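Indmont Publishes Maintenance Guide for a Robot Cell That Puts Pegs in Holes

GRISIA — Indmont today released the complete setup and maintenance routine for its Sovden insertion cell, a machine whose job was mastered by most of the company's customers before kindergarten. The guide covers calibration, gripper care and fault recovery. It runs to 177 pages, and the company would like it known that an early draft was longer.

The cell picks up a long blue bar and presents it to a red block full of shaped holes. Stars, circles, ovals and squares are all represented. The block serves as the cell's reference part, and every Sovden unit is checked against one before it is allowed near a customer's components. 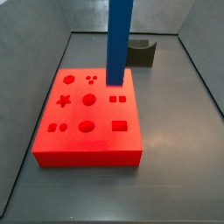

Photo: Indmont

Under the new routine, the technician begins with the floor of the enclosure. It gets a wipe with a lint-free cloth, and the block goes back to its marked position with the star on the left. Blocks set down backward accounted for more service calls last year than motors, cables and software put together. The marks are now bigger.

Next comes the vertical check. The arm lowers the bar toward the block at reduced speed and stops short of the surface, and the technician compares the gap at each side of the bar's lower end with a feeler gauge. An uneven gap means the bar is leaning in the grip. The correction is made at the fingers and never by editing the taught positions, a shortcut that Indmont's service department has asked us to describe as "creative."

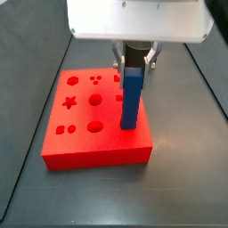 Finger screws are to be checked with a torque driver every 3,000 cycles, or sooner if the bar has started to slip. Thread locker goes on sparingly. Excess has a way of migrating to the gripping faces, where it performs poorly as a lubricant and worse as an adhesive. The gripping faces themselves are cleaned with alcohol and left to dry before the next pick.

The routine was tested over 539 maintenance visits with Ó Dálaigh, the integrator that installs and services Sovden cells. Ó Dálaigh's technicians returned the draft with a large number of comments, several of them printable. Their main request was that the recovery procedure for a jammed bar be moved to the front. It now starts on page 7 — release air pressure, support the bar by hand, open the fingers, and only then jog the arm upward.

The guide replaces the quick-start card, the supplement to the quick-start card and the correction slip issued in May. Owners are asked to recycle all of these. It is available at no charge through the Indmont service portal, and printed copies ship with new cells. Replacement blocks, bars and finger screws can be ordered from Ó Dálaigh.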